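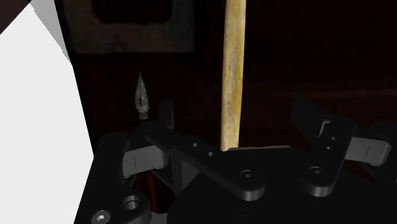
Moving employee records to a new benefits portal – what happens to dependants?

Posted by Américo Prata, 2/6/18

We are a firm with 412 staff and we have used Woden to run our benefits for years. The contract ends in August and we are going over to Drokance. I have been given the job of getting the data across.

The staff records look simple enough. My problem is the dependants. In Woden each dependant sits under the employee and has no number of its own. The Drokance import sheet wants a separate row for each dependant with its own ID, plus a column for "parent record". If I leave the ID blank the test import fails with "row not linked". If I make up an ID it goes through, but the dental cover doesn't show on the employee's page.

Has anyone done this move? Do I need to ask Woden for a different export, or is there a setting in Drokance I have missed? Our broker is Dalgleish and they have told me to ask the software firm, who have told me to ask the broker.
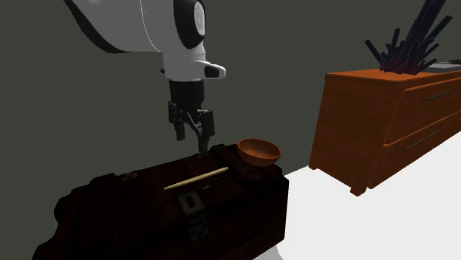
3 replies

kestrel_hr

We did the same move, with fewer people. You don't need a new export. Do it in this order:

Import the employees first, on their own, with the dependant sheet left out. Wait until the job shows as closed. Then export the employee list back out of Drokance. It will have a new column called "system ref". That value is what goes in "parent record", and your payroll number won't work there even though the help page says it will.

For the dependant ID you can use anything up to 12 characters as long as it isn't repeated. We used the payroll number with a letter on the end.

The dental cover is a separate matter. Cover for dependants only shows once the plan has a "family" tier switched on under Plans – Tiers. Ours was off by default. Switch it on before you import the dependants. If you do it afterwards you have to delete them and load them again, so clear out your test rows as well.

Also check dates of birth. Woden writes them month first if the account was set up on the old version.

mallow

We gave up and typed them in by hand. Took ages but it was right.

PaulineT

Not used Drokance, we are on Kellorberg, but ask how long you can still log in to the old portal after the contract ends. Ours was 90 days and then it was gone, including the signed forms. Download those separately as they don't come with the export. There may be a row limit on the import too, ours was 4000.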